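5.3 Open-Day Demonstration

The bimanual cell was shown to outside visitors in September at the Skindlow open day, held in the Paltorthorpe building. The session served as an informal check on the operator interface described in Section 4 and was not part of the controlled evaluation. Visitors were admitted in groups of 8, and each group stayed for 22 minutes.

Two stations were provided. At the first, visitors watched the physical arms run the Vekard sorting routine from behind a guard rail. At the second, they issued pick commands to the simulated cell through Lobo, our scene server, which renders the workspace from a fixed viewpoint above the near side of the table. The simulated station used the same command set and joint limits as the physical one. Start poses of the grocery items were drawn at random before each trial, with a minimum clearance between items, and both grippers were opened before control was handed over (Figure 6).

Commands took the form of an arm, an item and a target region. When a visitor named an item that either arm could reach, the planner assigned the arm with the shorter path unless the visitor had specified one. Y. Quezada supervised the simulated station and H. D'Souza the physical one. Neither gave instructions beyond a printed card listing the valid item names.

We logged about 200 commands at the simulated station. The log records the parsed command, the planner result and the final item poses. Free-text comments were taken on paper and are not analyzed here. Two points from the session led to changes in the interface. First, visitors often said "left" and meant the arm on their own left, while the parser at that time used the base frame of the robot. The parser now takes the rendered viewpoint as its reference. Second, a rejected command returned only an error code, and several visitors repeated the same command without changes. The reply now states which constraint was violated.

Figure 6. Simulated bimanual cell with five grocery items on the table between the two open grippers.

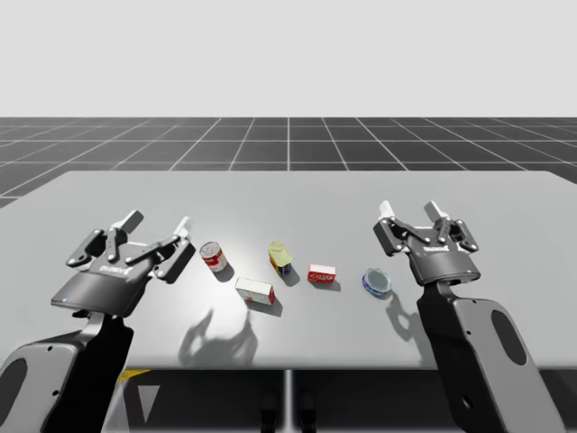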